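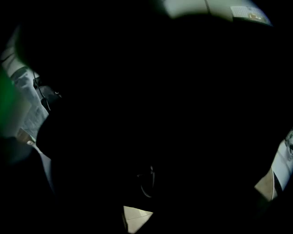
October, 4:10 pm. Why the replay arm jumped

OK, writing this up while I'm still annoyed enough to remember the details. Short version for anyone who only reads the first bit: the left arm on the Hinrichs bench made a sudden move during a replay of one of the barrel episodes, hit its soft guard and tripped. I hit the stop anyway. No one was inside the tape, nothing is bent, and I've taken the whole barrel batch off the replay list until we've sorted the bad stretches out. Please don't put it back on because it "looks fine in the viewer". It looked fine in the viewer this morning too!

Longer version follows. It rambles a bit, sorry.

I was running the new barrel episodes from the Dondwood recordings through Nollik and then onto the arms at low speed, the same way we always check a new task. First few were lovely. Reach, hover, lower, back up, all very calm. Then on the next one the left arm was coming back from the barrel, nice and slow, and it just went. Sideways and up. Not a wobble, a proper lunge. The bench shook and my coffee went over the keyboard (the old one, so no great loss).

I replayed it with the speed way down and the arm raised clear of everything, 3 times in all, and it did the same thing at the same point in the episode each time. So that rules out a loose joint or a flaky encoder, which was my first guess and cost me most of an hour with the covers off. The arm was doing what the file told it to do. The file was wrong.

What's in the file

Pulled the pose track for the bad episode. The position goes along smoothly, then there's a stretch of 61 frames where it carries on in a suspiciously smooth line, and then in a single frame it's 34 cm away from where it was. After that it's smooth again, just in the wrong place for a while, until it gets pulled back.

So then I looked at what the gripper camera was getting in the middle of that stretch, and, well. It was nearly all black. The person had the gripper tucked in close under their own body and arm and the lens was looking up into the shadow. All that was left was a thin rim of room round the outside: some ceiling with one of the perforated panels, a bit of pale something on the left, a little wedge of floor tile at the bottom. And that rim is the worst part of the lens for us, it's dark in the corners and everything is bent.

Nollik needs features it can hang on to from one frame to the next. A plain ceiling gives it next to nothing. The perforated panel is arguably worse than nothing, as the holes all look alike, so a match can slide along by a hole or two and the software is perfectly happy. I think that's what moved us sideways, though I can't prove it from one episode. When I masked the panel out and ran it again, the jump was still there but it was a different size and pointed another way. Make of that what you will. My reading is that with so little to see, whatever it picks is a guess.

The bit that really bugs me is the confidence value. It should have dropped through the floor. It dropped a little and then came back up, before the jump. I'd been trusting that number as our gate. I'm not trusting it now.

Things I checked that turned out to be fine

Arm joints, brakes, cable dress. All good, covers back on, screws accounted for.

Time sync between the two grippers and the head camera. Spot on, no drift I could find.

Camera calibration. I reran it against the board and got the same numbers as before. I was half hoping for a bad one, it would have been such an easy fix.

The exporter. Moataz wondered if the smoothing step could be making the jump, so we exported with it off. Same jump, just uglier. The smoothing is guilty of something else, though, see further down.

Moataz's question

Moataz Salem came over when he heard the bench go (everybody heard the bench go) and asked the useful question: why didn't the cube markers save us? We put those white cubes on both grippers exactly so that the head camera can say where they are when their own cameras are struggling.

Good question. I went and looked at the head view for the same episode. While the work is over the barrel, it's great. Both cubes in plain sight, big squares, nothing in front of them. The left gripper has the black square right over the opening, the right one has the cream bottle with the gray cap, and the markers solve without any fuss. If the whole episode looked like that we'd have no problem at all.

But during the bad stretch the head camera has no left cube. The gripper is pulled in so close that there's no clear view of it from up there. So both sources went out together and for the same reason, which is the thing we'd told ourselves couldn't happen. We'd been treating them as two independent checks. Pull the gripper into your chest and you lose the pair of them in one go.

Moataz drew it on the whiteboard as a sort of dead pocket in front of the body, about belly height. I've left the drawing up. Please don't wipe it! 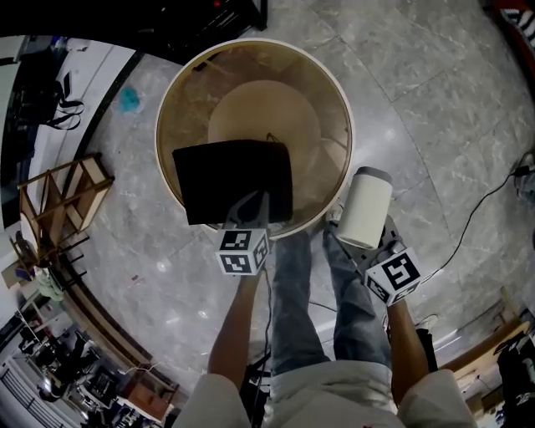
How bad is the batch?

We've got 365 barrel episodes. I wrote a quick script that flags any stretch where the gripper picture is mostly dark and there's no cube in the head view at the same time. It's crude, just a brightness threshold and a frame count, and I set it on the fussy side on purpose.

It flags almost a third of them. Ouch. That doesn't mean a third are bad. Most of the flagged stretches are very short and the track comes out the other side where it went in. But I opened a handful by hand and found a couple more with a jump in them, smaller than the one that tripped the arm, small enough that they'd have gone straight into training. I'd honestly rather have the big lurch.

The pattern so far is that it comes between reaches. Over the barrel people hold the grippers well out in front and all is well. It's when they bring a hand back to get a better hold on something, or wait for the other hand, that the gripper drifts in toward the body. Seems natural enough to me, I tried a few rounds with the grippers this afternoon and caught myself doing it after a couple of minutes. They get heavy! And there's a cable on the left one that runs off along the floor, and I noticed I was pulling that hand in to keep the cable from tugging. I don't know that this is what happened in the bad episode. Worth watching for.

The barrel probably doesn't help. For the Jollell tabletop tasks you're reaching forward and the grippers stay out in the light. With the barrel you're standing over it looking down, elbows bent, and the resting position for your hands is right in Moataz's pocket. I ran the same script on the Jollell set over lunch, and it came back with hardly anything.

The safety side

Separate heading because it's a separate problem and I don't want it to get lost in the tracking talk.

A bad file should not be able to make an arm lunge. Full stop. We have a speed limit on the replay, and I'd assumed it would catch a step like this. It didn't, and the reason is the smoothing. The exporter took the single-frame jump and spread it over several frames, each one just under the limit. So the limiter saw a fast but legal move. The thing that stopped the arm was the soft guard, which is meant to be the last resort and had to do the job of the first one.

I'd also been standing closer than I like to admit. Outside the tape, yes, but leaning in to look at the gripper fingers. From now on the check runs get watched from the desk with a hand on the stop, me included.

Changes as of tonight

Step check now runs on the raw track, before any smoothing. If the pose moves farther in one frame than a human hand could, the episode gets refused and doesn't go to the bench. I tested it on the bad one and it refused it. Also tested it on the ones that ran OK this morning and they all passed.

Acceleration limit added on the arm side too, so that there's something in between the speed limit and the guard. The first value I tried was so tight that the arm crawled, the current one is a compromise and probably wants another look.

Dark stretches get marked as lost. No filling in with a smooth line. If the marked part is short and the cubes come back on both sides, keep it, otherwise cut the episode there.

Barrel batch stays off the benches. I've renamed the folder so you can't load it by accident, and if your script breaks because of that, come and find me.

Still open

Why does the confidence come back up? I've got a feeling it's counting matches and not caring that they all sit in one corner of the view. Going to dig into the Nollik settings tomorrow morning and see if there's a way to ask for matches spread over the picture.

Can we warn the person while they're recording? A beep when the lens goes dark would be easy enough to do. Moataz thinks it would drive people nuts and he may be right, so maybe a short buzz in the handle.

Try a lower stand for the barrel, or a step for the person, and see if the hands stay farther out.

Route the left cable up and over the shoulder for a few episodes and compare.

The arm itself needs a proper look before it goes back to full speed. It ran a slow homing cycle after the trip and sounded normal, but I want the guard mount checked with the light on it. Left a note on the controller.

Keyboard is upside down on the radiator. Leave it there please.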